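How to Write Scene Rules for a Simulated Tabletop Task
Posted Jul 15, 2025 by Imogen Blackburn

If you have ever opened a task folder someone else set up and wondered whether a rolled-over can was part of the plan, you already know why I like written scene rules. At Diststead we keep ours to a single page, and I'd love for you to end up with something just as short (ours took a few tries, believe me!).

Start with the starting state. Write down each object by a plain name, what it rests on, and whether it is upright or on its side. "Can, on its side, label facing up" is fine. "Can, messy" will come back to bite you in December when a new person takes over.

Next, decide what counts as touching. We let objects start in contact only when the rule sheet says so by name, and we check the pair from a wide view and again from a close one. A wide view is lovely for the layout, but it can hide a small gap or a bit of overlap between two curved surfaces, so please do both before you sign off on a scene.

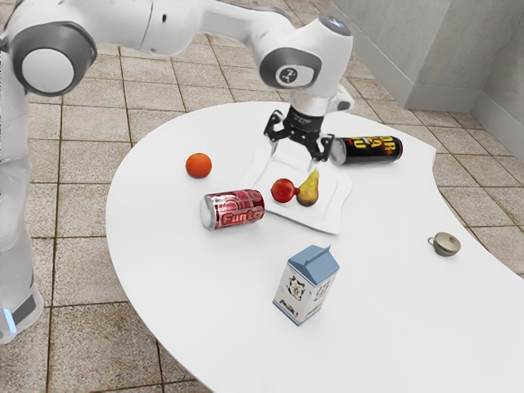 The layout check with the gripper open and nothing held, then the pear and the red fruit up close.

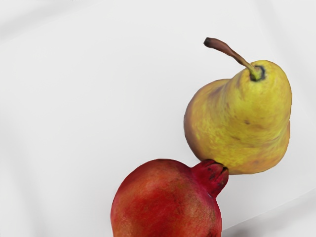

Now write the keep-out rules. Ours, in the Wukell project, say the fingers stay open until the target has been named in the log, and that the arm never passes low over an upright container on its way to something else. Pick a clearance and stick with it. We use 5 centimeters, and I won't pretend there's any deep science behind it.

Save the random seed along with the sheet. We run 22 seeds per layout, and if a scene fails its contact check on any of them, it goes back to whoever wrote it, with a note and no hard feelings.

Last of all, give the sheet a version number and change it every single time you edit, even for a typo. I know, I know.

Sebastian Cozma wrote in to say that 5 centimeters was too tight for his team, who had gone up to 14 after their planner kept clipping tall cartons, and he wondered whether the clearance ought to be set per object instead. I think that's a good idea if you have the patience for it. Put the number next to the object's name on the starting-state list, and keep one default for anything you leave blank.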